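The Slate

Kelly Tunstall did not believe in the blocks. She had said so at the sale, and again in the car, and she said it a third time when her aunt cleared the fruit bowl away and tipped the bag out.

"They're a toy, Sandra."

"They were Samer's," said Sandra Haworth, as if that settled anything.

Samer had been the name of the shop, not a man, though Sandra had a way of talking about it like somebody she'd once danced with. It had sold lamps and used sheet music on Arley Street for as long as Kelly could remember, and when it closed in October everything in it went out onto the sidewalk with stickers on. The blocks were 10 dollars. Kelly had thought that was steep for a bag of wood with half the alphabet missing.

What Sandra believed, and what Pilar Ibarra from downstairs had apparently believed first, was that if you threw the blocks onto stone with a question in mind, they would answer. It had to be stone. Pilar had been firm about that. A cookie sheet gave you nothing, and carpet gave you lies.

So they used the slate. It was an old slab, dark gray going to blue in patches, and it had come with the apartment. It was covered in hairline cracks, a few of them rusty, and there was always grit on it no matter who wiped it or when. Kelly had put a mug down on it once and Sandra had moved the mug without a word.

"Ask it something, then," Kelly said.

"I've asked it."

"Out loud. Otherwise you can change the question after."

Sandra gave her a look. "I asked where Fahmy is."

Fahmy was the cat. He had been gone four nights. There was a notice up in the laundry room with his picture, and Othmane Hamdy on the second floor had walked the alley with a flashlight and a can of tuna, which was decent of him, and had found somebody else's cat. Kelly's own view was that Fahmy had found a house with better food. She hadn't shared it. She had driven over after work and stapled notices to poles for two hours, and she figured that bought her the right to an opinion about blocks.

Sandra shook the bag and threw.

They went everywhere. One hit the floor and rolled under the radiator and had to be fished out with a ruler, and they argued about whether it counted. Sandra said it didn't. Kelly said that was convenient. The rest had slid up to the far corner in a heap, all except two that had stopped close by, side by side, as neat as you like.

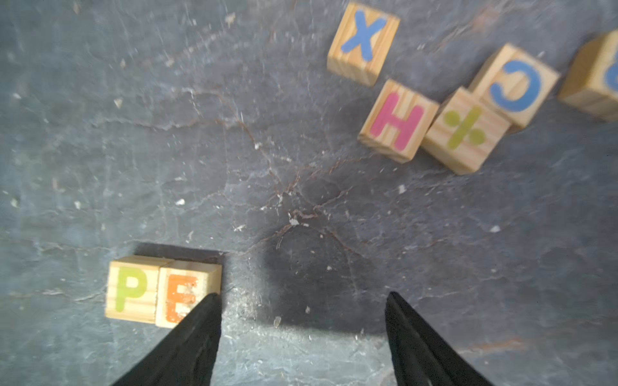
"P, E," said Sandra.

"Pe," said Kelly. "Well, there you go. He's in Peru."

"Or Pearl Street."

"Or Pennsylvania. Or a pear tree. Aunt Sandra, it's two letters. You could make anything start with two letters if you want it badly enough."

Sandra was bending over the slab with her glasses pushed up. The green on the P was still bright, but the orange had worn patchy on the E, and she looked at that for a while.

"What about those back there?" Kelly said. "There's an X. There's an H. There's a percent sign. Who makes an alphabet block with a percent sign on it? What's the cat supposed to be, a percentage?"

"Pilar says you only read the ones that touch."

"The H is touching the percent sign."

Sandra thought about this. "Pilar says you read the near ones."

"Pilar says a lot."

She regretted it a little, because Pilar had been up twice that day with soup. But it was always this way with her aunt. There had been the copper bracelets, and the Funov tapes, twelve weeks of a man breathing through his nose, and before those a woman named Doaa Abdel Hamid, who read coffee cups over the phone. How do you read a cup over the phone? Kelly had asked at the time. Sandra had said you described it to her, and you had to be fair.

Actually, Doaa was the one Kelly had liked. She had told Sandra to see a doctor about her hip.

"Pearl Street's six blocks," Sandra said. "He'd never cross Arley. He hates the buses."

"So it isn't Pearl Street."

"I'm only thinking."

"You're thinking I should drive down Pearl Street."

Sandra said she hadn't said that. She went and got her coat.

They drove down Pearl Street at almost ten miles an hour with the windows open, and Kelly called the cat's name in a flat voice that she hoped no one she knew would hear. There was a light on at 128 and a dish out on the step. Sandra wanted to stop. Kelly pointed out that people put out dishes for all kinds of reasons, and then she stopped.

The man who came to the door had a gray cat on his shoulder. Fahmy was orange. The man said there'd been an orange one, though, the night before last, or one that looked orange under the porch light. It had eaten and gone off toward the school.

"Toward the school," said Sandra, back in the car.

"He said it looked orange. Under that bulb I look orange."

"Still."

Kelly started the engine. It was getting cold and she had work in the morning, and she did not believe one word of it. She asked which side of the school.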